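October 26, 2019
Laundry bench, colorfastness loads

Picked up where Yaneth left off with the mixed-color loads. The front loader is back on its feet after the hose swap and the drain runs clear. Brayan weighed the garments dry and wrote the numbers in the Mallet binder — 1277 g for the full load, bag not included. Using the Clarura liquid again, same bottle as in August.

Orange, navy and black all go in together this time. Marleny wants to know how much the orange picks up from the two dark ones when nobody sorts.
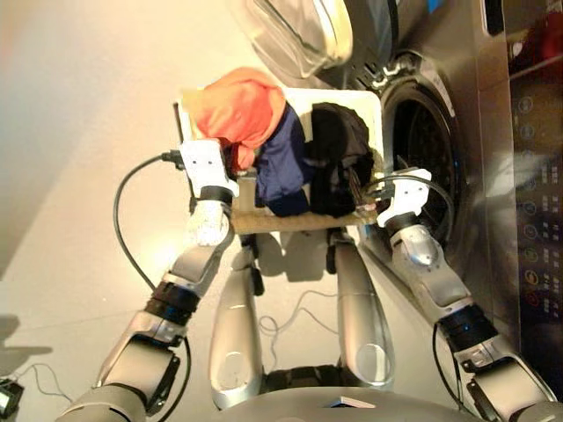

How much detergent goes in for a load this size?
Half a cap, poured into the drawer before the door is shut.

Program is the 19 minute quick wash, cold, low spin. White test strip goes in the drum with the clothes and gets clipped to the card afterward. Mercedes has the new strips in the second drawer, under the pH paper. The old ones are yellowed and should be thrown out.

For the comparison load it is darks only, navy and black, orange left out of the count.

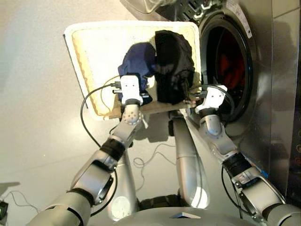 Same dose, same program, so the strips can be read against each other. Turn pockets out first. Card number for the darks is 12, and the mixed load stays on the card Yaneth started.

Still to do: wipe the door gasket, refill the Clarura, ask Nghĩa whether the Satix scale was zeroed before the dry weights — if it wasn't, Brayan's figure has to be redone.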